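Notes for my talk, Sturkusbridge library evening, Tuesday
Sorting things at home: what I learned from one kitchen drawer

214 views · 6 shares · 3 comments

(Wait until people sit. Say good evening slowly.)

My name is Jingyi Tang. I moved to Sturkusbridge from Paslow, and I brought with me 40 boxes. I want to speak tonight about putting things in their place, which is a small subject, but it took from me many weekends.

First point. Start with a drawer, never with a room. When I began with the whole bedroom I had everything on the bed by noon, and in the evening I slept on the sofa. With a drawer you finish before the tea is cold.

(Ask: who has a drawer with batteries, string and old keys? Wait for hands.)

Second point. Two groups are enough for the first round. Stay, or go. My neighbour Eliseo Camacho prefers to have a third group, called "maybe", and we have argued about it on the stairs. His "maybe" box from last March is still in his hall. I told him I will mention this.

Third point. The groups must have edges. A pile on the carpet grows and touches the next pile, and then you must sort again. Use a tray, a shoe box lid, a baking tin. Different colours help when you are tired. Mine came from the Karaki shop near the station, but any tray with a rim will do.

Fourth point. One object in the hand at a time. Pick it up, decide, put it down in its group. If you hold two objects you begin to compare them, and comparing is slow. I know this from the spoons.

(Drink water. If there is time, tell the story of the spoons. If no time, go to the paper.)

Paper is a different matter. I scanned 2,955 pages of letters and bills, and it needed 6 weeks. I would not do it again. Next time I keep the letters from my mother, the tax papers and the house papers, and the rest goes in the recycling. Ask your bank how long you should keep the statements, do not ask your cousin.

(Slides now. Leave them on the screen during questions.) 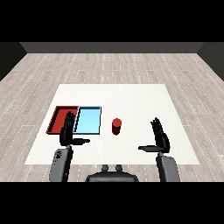
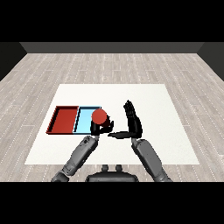 Slides 5 and 6: a red tray and a blue tray side by side, with one small red object to the right of them.

Questions. Somebody will ask about photographs. Say that I have not started with the photographs.

Thank Fusatik café for the biscuits. Chairs go back against the wall by nine o'clock.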